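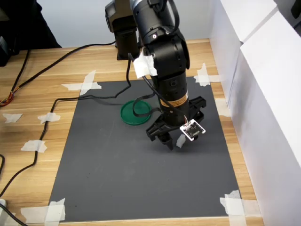
Last updated: January

Notes on supplier notification clauses in small public bodies

The shared services agreement between the Soler and Gudmont councils came up for renewal this month, and with it the schedule that sets out what a supplier must do when its own systems have been breached. I worked on the earlier version of that schedule and have been asked several times for my view of the new one. What follows is a personal view and does not represent the position of either council.

The earlier schedule required a supplier to notify the councils "promptly" of any security incident affecting council data. The word was a compromise. Larger suppliers would not accept a fixed period, and the councils did not at that time have the staff to receive a notice outside office hours. In practice it was read in as many ways as there were suppliers. One regarded a line in its monthly service report as sufficient. Another telephoned the front counter at Gudmont and left a message with the officer who handles parking permits.

The renewed schedule replaces the word with a period of 36 hours, running from the time the supplier has reasonable grounds to believe that an incident has occurred. I support the change, with two reservations.

The first concerns the starting point. "Reasonable grounds" is familiar language to lawyers, but it leaves a technical team to decide when suspicion has hardened into belief. An unexplained login at 3 am may be a contractor in another time zone. It may also be the first sign of a serious intrusion. A supplier that wishes to delay can always say that its enquiries were continuing. I would have preferred the period to run from the opening of an incident record in the supplier's own system, a time that can be checked later against a log.

The second concerns subcontractors. Genirix, which hosts the rates and licensing platforms for both councils, relies on other companies for backup storage and for the sending of bulk email. The schedule binds Genirix. It requires Genirix to "use reasonable efforts" to obtain similar undertakings from those below it, and there the obligation becomes thin. If a subcontractor takes 12 days to tell Genirix, and Genirix then tells the councils within the hour, the clause has been observed and residents have still waited the better part of a fortnight.

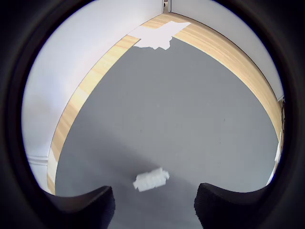
A small crumpled white object on a grey surface.

It would be unfair to place the whole burden on suppliers. When the two councils reviewed their contracts last year they found 17 that involved personal information, and fewer than half named a current contact for security matters on the council side. Several named a position that had since been abolished. A supplier that wished to give proper notice would have had difficulty finding a person to give it to. The renewed agreement sets up a single mailbox and a single telephone number, both monitored through the Okik service desk, and I regard this as the most useful improvement in the document, although it takes up only four lines.

The mailbox needs a procedure behind it. At present the duty officer acknowledges the notice, records it in Okik and passes it to the information manager of whichever council is affected. Where both are affected, the draft procedure says that the managers will "confer". It does not say who decides whether residents are to be told, or who drafts the letter. A notice that arrives late on a Friday would test this arrangement fairly severely - and such notices do tend to arrive late on a Friday.

There is also the matter of content. The schedule lists seven items that a notice must contain, including the categories of data involved, the likely number of people affected and the steps taken to contain the incident. These are sensible items, but a supplier will seldom know all of them in the first day. Some will hold back the notice until the list is complete. I would urge the councils to state plainly that an incomplete notice is acceptable, and to require a further report within 7 days of the first. Smaller suppliers in particular need to hear this. A local firm that maintains the library catalogue does not have a legal department, and its owner may reasonably fear that an early, partial notice will be treated as an admission.

I have been asked whether the agreement should include financial penalties for late notice. On balance I think not, at least in this term. Penalties are difficult to enforce against a large supplier and can be ruinous to a small one. A right to inspect the supplier's incident records after the event would be cheaper to exercise and would tell the councils a good deal more.

Comments on the draft procedure may be sent to either council until the end of the month. The schedule itself has been signed and will not be reopened before the next renewal, but the procedure can be amended at any time by agreement between the two information managers.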